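Mieten statt kaufen: Zweiarmige Roboter für kleine Betriebe

Wer einen Roboter mit zwei Armen ausprobieren will, musste bisher meist gleich investieren. Der Anbieter Skolura verlangt für sein Paket Lobo nun 499 Euro pro Woche, Einrichtung vor Ort inbegriffen. Die Mindestlaufzeit beträgt fünf Wochen. Danach kann der Kunde verlängern, kaufen oder zurückgeben.

Zum Paket gehören zwei Arme mit Greifern, die Steuerung und eine Software, mit der sich Bewegungsabläufe vorführen und abspeichern lassen. Programmieren muss der Kunde nicht. »Die meisten Anfragen kommen aus Werkstätten, in denen ein Handgriff 500 Mal am Tag anfällt«, sagt Natnael Hailu, der bei Skolura die Einführung beim Kunden betreut. Gefragt seien vor allem das Halten und Ausrichten von Rohren und Stangen, also Arbeiten, für die ein Mensch beide Hände braucht.
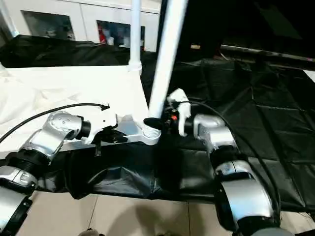 Gerade bei solchen Aufgaben zeigt sich, wie viel von der Vorbereitung abhängt. Beide Greifer müssen nah beieinander arbeiten, ohne sich zu behindern, und die Kabel dürfen nicht in den Arbeitsbereich geraten. Skolura plant für die Einrichtung einen Tag ein. Beim Metallbauer Stanorow, einem der ersten Mieter, wurden daraus zwei, denn der Tisch musste versetzt werden. Zusätzliche Kosten entstanden dem Betrieb dadurch nicht.

Für den Einsatz auf wechselnden Teilen ist Lobo nur bedingt geeignet. Jede neue Form verlangt einen neuen Ablauf, und bis dieser zuverlässig sitzt, vergehen nach Angaben des Anbieters bis zu 7 Stunden. Bei kleinen Serien lohnt sich das kaum. Auch die Dokumentation hat Lücken: Das Kapitel zum Greiferwechsel liegt bislang nur auf Englisch vor.

Der Konkurrent Allier bietet ein ähnliches Modell an, rechnet aber nach Betriebsstunden ab – das ist günstiger, solange die Anlage selten läuft. Eine Wartung ist dort nicht enthalten, bei Skolura schon.

Ab September soll es Lobo auch mit einer fahrbaren Plattform geben. Einen Preis dafür nennt das Unternehmen noch nicht.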